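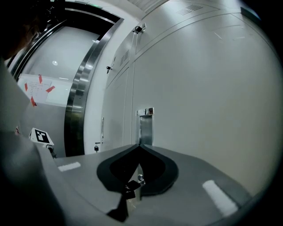
Storage wall and steel doorway, Norico office, level 3

I was asked to write the captions and was handed the sales copy to work from, which called the wall "a seamless storage landscape". I've left that bit out. There are seams, and they're thin and they run up and down, same as on every other wall of tall panelled cupboards I've looked at. Whether you want a whole side of a room in pale grey-white is a matter of taste. Mine has never quite come round to it.

1. The panels

Tall rectangles, pale, one after another. Zallby supplied them and Ubaldo Sanna hung them, and I trust Ubaldo a good deal more than I trust the catalogue. The catalogue says the finish "disappears into the architecture". A wall this big doesn't disappear. It does look tidy, I'll give it that, and the colour sits all right next to the white wall in the room beyond.

My doubt is about the height. Tall cupboards look great on a plan and then the top shelf fills up with things that need a stepladder. The client wanted them tall anyway and had already heard this speech from me twice.

2. The door surround

Thick polished stainless steel from Marchetti, picking up bands of light and dark off everything near it. The quote listed it at $1,130 on its own line, and I queried it at the time because a painted surround would have done the same job for a lot less. It's well made. I still think it belongs in a hotel lift lobby.

Polished steel shows fingers. We passed on the maker's cleaning advice, which came down to a soft cloth and going with the grain - an odd thing to print about a mirror finish.

3. The notice

White sheet on the white wall through the doorway, stuck up with four bits of red tape. The print is too faint to read from this side, so don't ask me what the rules are. Posar quoted for a proper sign holder and the client said they'd think about it. You can spend months choosing a shade of grey and the red tape will still be the first thing anyone looks at.

4. The light

Small and round, in the ceiling of the room beyond. The sales copy had this down as "ambient layering". It's a ceiling light. A warmer lamp was discussed for that room and I was in favour, with so much pale surface around the door, though I'm less sure it would make the difference the lighting people promised.

If you're pricing something similar, ask for the surround and the panels as separate lines and see if you still want both. Ubaldo can talk you through the panel heights. Bring your own ceiling measurements, please, and measure at both ends of the wall.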